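Varbridge Heywood Worktable

Solid-top worktable for workshops, teaching rooms and light assembly. The top is wood throughout, finished in a warm brown, with the grain running lengthwise. Supplied flat, with legs and crossbar in a separate carton.

Construction
The top is planed on both faces and oiled at the factory. Edges are eased, corners square. Threaded inserts on the underside take the leg plates, so the legs can be removed and refitted without drilling. Leveling feet adjust by up to 20 mm.

Dimensions and load
Length: 1,785 mm
Distributed load: 2,000 N
Static test load, centered: 4,000 N
The rated load applies to a level floor with all four feet in contact. Do not apply the rated load to the overhang at either end.

Surface care
Wipe with a damp cloth and dry along the grain. Cleltus hard oil is the finish used at the factory and should be used for repairs – other oils may leave a lighter patch. Re-oil once a year, or when water no longer beads. Light scratches can be sanded out by hand. Standing solvents will mark the top and are excluded from the warranty.

Mounting equipment
Clamps may be used on any edge. Place a pad under steel jaws. For permanent fixing, drill from above and keep clear of the inserts; a drilling template is packed with the leg set. Route cables over the rear edge or order the top with a grommet hole, left or right.
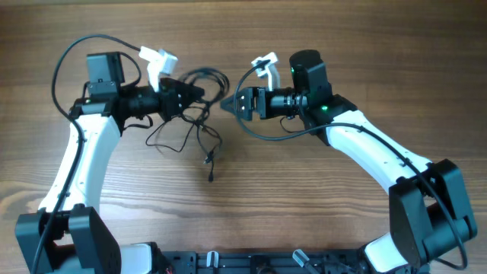
Brown top, grain running across the width of the view, with two white-and-black robot arms.

Ordering
Tops and leg sets are stocked at Gondalholm and can be ordered separately. Grommet holes are cut to order and such tops cannot be returned. Questions on load or fixing: Wenche Fjeld, technical sales.

Contact | Terms of sale | © Varbridge | Back to top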